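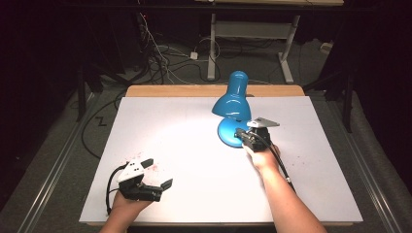

I have been meaning to write up the desk lamp for a while, mostly so that I stop answering the same question by email. The lamp is blue, glossy, with a round domed base and a shade that tips up and down. In July I decided it was the one I was keeping, and the other two went in the donation box. What settled it was the way it throws light across a white board, a big bright pool in the middle even with the shade pointed away. I work on a white board laid over a wooden tabletop, so how a lamp behaves on a plain pale surface matters to me more than how it looks on a shelf.

Some background. I used to light my work table from the ceiling. The fixture in that room sits behind my left shoulder, so whatever I was doing, my own shadow was on it. For cutting paper and gluing small parts that is bad enough. For drawing it is worse. I put up with it for two winters and then started buying lamps.

The first was a clamp lamp from Georgiev, the hardware place, not the furniture place with the same name. It had a strong arm and a cold light, and the clamp chewed a groove into the edge of the table. I should have put a scrap of wood under it. The second was a floor lamp my neighbors were getting rid of. It gave a nice light and took up the exact spot where my chair needs to go. I moved it every day for a month and then stopped using it.

The blue one came from a secondhand store in Brastport. It had no box and no tag, and the person at the counter plugged it in for me to show that it worked. I wasn't looking for blue. The rest of the room is white, gray and pale wood, and I had a black lamp in mind, or maybe a brushed metal one. I have stopped minding.

Things I like about it. It stands on its own base, so no clamp and no groove. It is small enough to pick up and put somewhere else when I need the whole table. The switch is on the base, where I can find it without looking. My old clamp lamp had its switch up by the bulb, and by the end of an evening that part was too hot to touch.

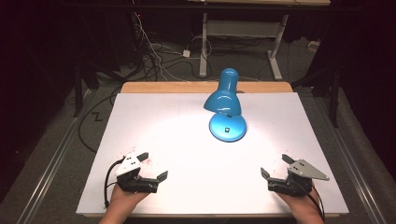 The lamp switched on. The small black square on the base is the switch.

A few people have asked about the board. It came from the same period of trying to fix the light. The tabletop is a light wood with rounded corners and I like it, but it has a warm tone, and colors look a little off on it. With a white board on top I get more light back from the same bulb and I can see what color things are. The board doesn't cover the whole table. I left a strip of wood showing at the far side and I put pencils there so they don't roll into the work.

It does mark. I have reddish smudges and specks on mine and I have given up on getting them all out. Dish soap takes off pencil. A white eraser takes off most other things if you are patient. I bought a spray cleaner called Nilach on a recommendation and it did about as much as the dish soap, so I wouldn't bother. When the board gets too bad I will flip it over, and when that side goes I will buy another.

As for where to put the lamp, I tried it in the near corner first, which is what I had always done with desk lamps. The light was in my eyes and the far half of the board was dim. Then I pushed it back past the middle and a bit to the right, with the shade angled down toward me. That is where it lives now. The bright patch falls in front of the base, right where my hands are, and the corners of the board go a bit gray. I can live with gray corners. If I am doing something bigger I turn the shade up and let the light spread out.

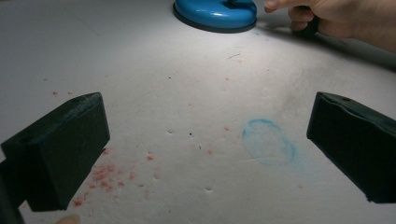
The base is also heavier than I expected, which I count as a good thing. I have knocked it with an elbow more than once and it has stayed put. If you are buying a lamp like this secondhand, pick it up before you pay. I have handled a few since then that felt hollow, and I would expect those to tip as soon as the shade is turned to one side.

The one real complaint is dust. A glossy finish shows every bit of it, and fingerprints too, and the shade gets handled all day. I wipe it with a soft dry cloth when I remember. Unplug it and let it cool first. I don't use any kind of cleaner on it, having once taken the shine off a picture frame that way.

Still on my list is the floor. There are cables all over it, black ones and white ones, and I no longer know what half of them are for. I ordered a cable tray from Tundetden that screws to the underside of a table, and it has been leaning against the wall in the hallway ever since. The screws that came with it look too long for my tabletop and I don't want to find out by drilling through. I'll measure first. If shorter ones work I will post the size, because the instructions don't give it.

Next time I will write about the chair, which I have also replaced, and which was a lot more trouble than the lamp.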